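How to Match a Film Shot to a Stretch of Closed Road

This procedure covers shots made on roads that no longer carry traffic: bypassed alignments, dead-end stubs, old bridge approaches. The worked example is the Pliltdale cutoff, a closed section of old Route 303 that was used for the car chase in Stoson. The same steps work for most roads that still have some pavement left.

What you need

A copy of the film that can be stepped one frame at a time
A current aerial map with a distance tool
At least one older road map or aerial photo, from before the closure if possible
A notebook or spreadsheet

Step 1. Pull the frames

Go through the sequence and save every frame in which the road edge and the horizon both show. Skip close shots of the cars. The Stoson chase gave 16 usable frames, of which 9 turned out to be the same curve filmed from different heights. Number the frames in film order and note the running time of each.

Step 2. List the fixed features

For each frame, write down only things that are hard to move: rock cuts, culverts, bridge abutments, ridge lines, the direction of a curve. Signs, guardrail and lane paint are weak evidence. Crews add and remove all three. Trees are weak evidence too, especially if the film is old.

Step 3. Check for flipped shots

Look for lettering, steering wheel position and the side of the road the cars are on. If any of these is reversed, mirror the frame before going further. A flipped shot turns a left curve into a right one and will send you to the wrong end of the road.

Step 4. Find the old alignment

Open the older map and trace the road between two points that still exist, such as a river crossing and a junction. Carry that line over to the current aerial. Closed pavement usually shows as a pale strip or a straight gap in the tree cover. At Pliltdale the cutoff is almost 4 miles long and leaves the current highway at a shallow angle just past the creek.

Step 5. Match curves first, then skyline

Mark each curve on the alignment and note its direction and whether it sits in a cut or on fill. Compare these with your list. Once two or three candidates remain, switch to terrain view, set the viewpoint at road height and compare the ridge line with the frame. Shots made with a long lens make distant hills look larger, so compare the shape of the ridge and ignore its size.

Step 6. Confirm on the ground

Find out who owns the land and get permission before you go. Stay off bridges and out of tunnels unless the owner has cleared them. Carry prints of the frames — phone screens are hard to read in sun. Stand where two fixed features line up as they do in the frame, then record the position. 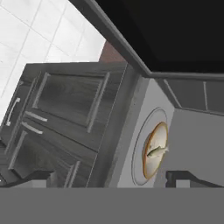

Enter each confirmed position next to its frame number and running time. Leave unmatched frames in the list with the candidates you ruled out, so the next search can start from there.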